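Planner stops the arm at gear assembly handoff in simulation — gripper views disagree with the overview camera

We use cookies to remember your settings. Accept | Manage | Close

Nuno Barreto
I'm running a two-arm gear assembly task in simulation before anything goes to hardware. Physics runs at 600 Hz and the policy at 16 Hz. The pose estimator is a stock Stedska node fed by the wrist cameras and one overview camera, all nearly grayscale. On some episodes the planner aborts with "target pose inconsistent" when the arms get close to each other.

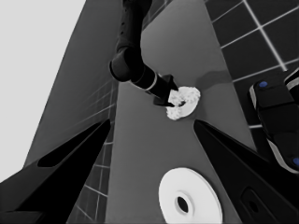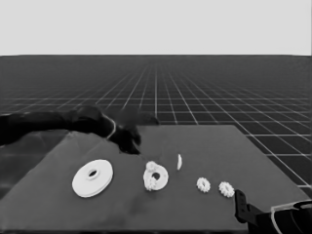
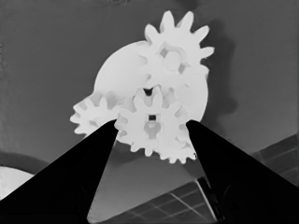
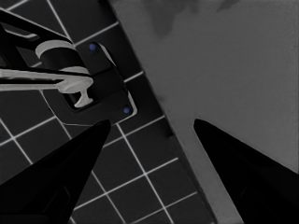
All four are renders from the simulator.

What I've tried so far

— Raised the pose timeout to 900 ms. Fewer aborts, but the grasps got worse.
— Turned off the overview camera. The aborts stopped, and then the arms lost track of loose gears.
— Checked the extrinsics with both arms parked. They match.

Is this a calibration problem or something in the fusion step?

okafor_dev
Parked extrinsics don't tell you much. Check which joint state gets paired with each wrist image. If the node uses the latest joint state instead of the one matching the image stamp, the camera pose is wrong whenever the arm moves, and the error grows with speed. Log both stamps and plot the difference during an approach. I had this on a similar setup and the gap was 2 policy steps. Put the timeout back where it was, because a longer one just lets stale poses through.

Also look at symmetry. A spur gear looks the same after turning by one tooth, so two cameras can settle on different rotations and both be right. Compare poses modulo the tooth angle before you reject them.

vedley42
Had the same error, reinstalled and it went away. Maybe try Numora, their planner is less picky.

Nuno Barreto
It was the stamps. The node took the newest joint state every time. I buffered joint states and interpolated to the image time, and the aborts during approach are gone. I still get one now and then with a gear already in the gripper, so I'll do the symmetry check next.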